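Purnska Equestrian Center to Host Fall Dressage Schooling Series

PURNSKA, Thu 16 May. Purnska Equestrian Center will run a new dressage schooling series this fall, with the first show planned for early November. Entries open next month to riders of all ages, and horses of any breed may take part.

The series is meant for horse and rider pairs who are new to competition or moving up a level. Tests will run from Introductory through Second Level. Each ride will be followed by a short talk with the judge at the rail, and riders will take their written test sheets home the same day.

Tamunoemi Oyelaran, who manages the center, said the idea came from boarders who were hauling long distances for a single test.

"We had people leaving the barn before daylight to ride for five minutes," Oyelaran said. "They wanted something closer, with feedback they could use at their next lesson."

Shows will be held in the indoor arena, which was given new footing over the winter. The standard dressage ring will be set up the evening before each show, and riders who arrive early may hand-walk their horses around it. Warm-up will be in the outdoor ring, weather permitting. If the outdoor ring is closed, warm-up will move to the covered arena on the east side of the property and ride times will be spaced further apart.

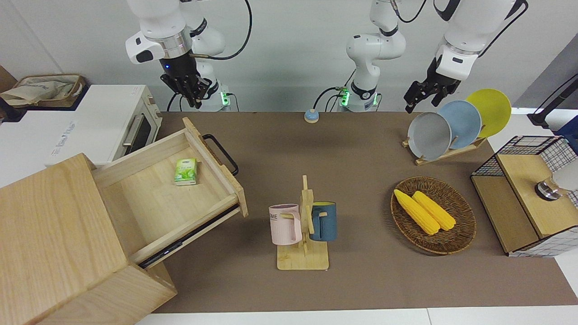

Marcela Vaněk, who has boarded a mare at Purnska for several seasons, said she plans to enter at Training Level and hopes the talk with the judge will help with her canter transitions. She had asked whether riders could enter two tests on the same day. They can, as long as both are at the same level or at levels next to each other.

The judge for the opening show will be Damilola Igwe. Oluwaseun Odukoya will judge the later dates and will also teach a half-day clinic on riding accurate figures. Clinic spots are open to riders who have entered at least one show in the series. Auditors are welcome and do not need to bring a horse.

Stabling is limited. The center has 8 stalls for overnight guests, and these will be given out in the order that paid entries come in. Stalls come with one bag of shavings. Riders must bring their own buckets, hay and grain. Horses may also be shown from the trailer, and parking for rigs is in the mowed field past the hay barn.

All horses coming onto the property must have a current negative Coggins test and proof of flu and rhino vaccination. Copies should be sent with the entry form. Helmets are required for anyone mounted, at all times. Show coats and braiding are optional.

Ribbons will be given through sixth place in each division. Year-end awards will go to the top adult and junior riders, based on their two best scores. Ogunleye Feed and Tack is donating the awards, and Polto Trailer Sales is covering the cost of ribbons.

Entry forms and the full test list will be available at the center office and on its website. Questions about entries or stabling may be directed to Bello Jibrin, show secretary, at the Purnska Equestrian Center office, Tuesday through Saturday.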